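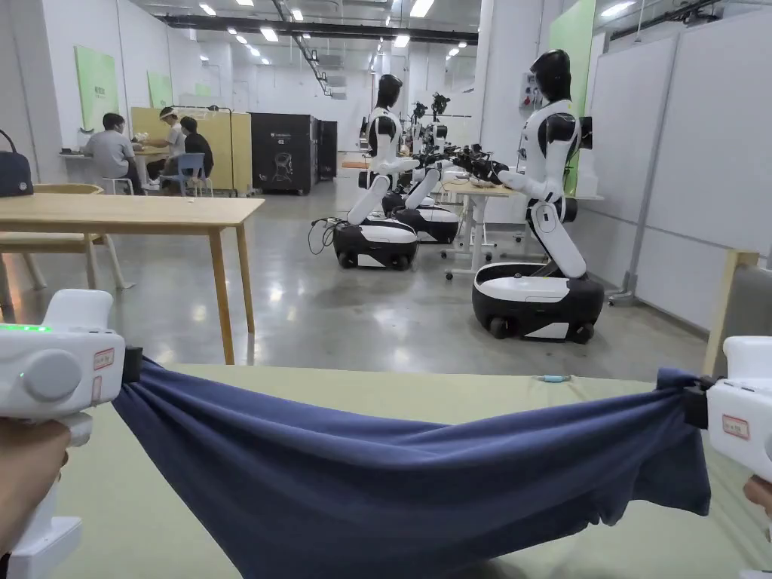

Flat, green and clipped down: a morning of folding with Kristýna Danko

I have never been able to fold a shirt. I can roll one, I can stuff one in a drawer and lean on it, but folding has always been beyond me, so when Kristýna Danko said she'd talk to me about it I turned up at her Jalstead workroom with a notebook and (I admit) a carrier bag of my own crumpled T-shirts.

Kristýna spent 27 years in hotel linen, most of them at the Heltasen, and now she teaches people to look after their clothes. We start, to my surprise, with the table.

"Everyone wants to start with the sleeves," she says. "But what are you folding on? The bed? The bed is soft, it gives way, your line goes wandering off. Get a proper table and put a cloth on it."

Her cloth of choice is a sage-green cotton sheet, and she's quite firm about the cotton. A bare tabletop is too slippery for her liking, and anything fluffy leaves bits on dark clothes. I ask whether the sheet ought to be ironed first and she laughs at me.

"No, no! A few creases underneath won't hurt your shirt. If it moves, that hurts your shirt. So, clips." 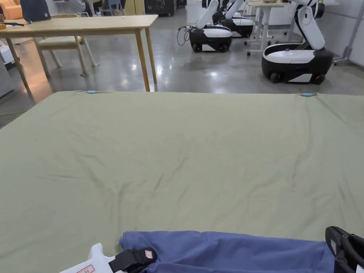 The green sheet, with its two light-blue clips along the far edge.

She swears by those clips. The sheet goes over the back edge of the table and gets pinched there, one to the left and one to the right, and the side nearest you stays free. "I had 2 at the hotel and I have 2 here. People buy a box of 40 and then they can't find any of them."

Then we get on to the folding itself, and this is where I finally learn something. You take hold at both ends. I've always gone in from the middle, apparently like someone picking up a cat.

"Left end, right end, and a bit of pull between them," Kristýna says. "Look at the top edge. When it's tight, it's straight, and when it's straight you can put it down. The rest can sag as much as it likes, it's only hanging there."

Does it matter what colour you learn on? I'd only asked to fill a pause while I was writing, but she has views on this too. She likes blues on the green, because you can see where the cloth stops and the table starts. Navy is harder going for beginners, she thinks, as the creases hide in it, and she'd give a newcomer something paler to begin with.

We have a go at my carrier bag. My first attempt comes out as a sort of trapezium. She turns it round, looks at it from the other side, and asks me kindly whether I was in a hurry. The second is better! By the fifth I've stopped sticking my tongue out.

I want to know if she still folds everything at home, and there's a long silence. "Towels, yes. Shirts, yes. Socks I put in a drawer and close the drawer."

And fitted sheets? She did those in room 1631 on her very first shift, she tells me, on her own and nearly in tears, and she'd like a whole separate morning to talk about them. I've said I'll come back in January, and I'm bringing my own clips.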